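Ecaterina Onu
28/11/2023

OK, I finally finished sorting my grandmother's letters and I have to talk about them, because people in the 1950s wrote the BEST letters. Thread!

There are 247 of them, nearly all between her and her sister Costache side (the cousins who moved to Irnthorpe). They wrote every week, even when the only news was soup.

My favorite so far is two pages on whether a neighbor's coat was green or blue. Two pages! With a sketch of the collar!

She also wrote down what everybody was wearing at every wedding. Beads, watches, gloves, whose earrings were borrowed from whom. I love her so much for this.
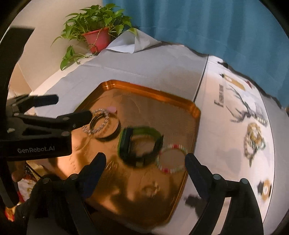
The spelling is a joy too. She wrote Drandness three different ways in one letter and underlined the last one, like she'd settled it.

If you have old family letters, read them out loud to somebody. My mom laughed so hard at the goose story that we had to stop and make tea.

I'm typing them all up now, one box at a time (box 2 is mostly recipes, send help). The handwriting gets tiny near the bottom of each page and then goes up the side.

Next up is the summer she spent in Beltska. She had just bought a bicycle and she had opinions about the hills.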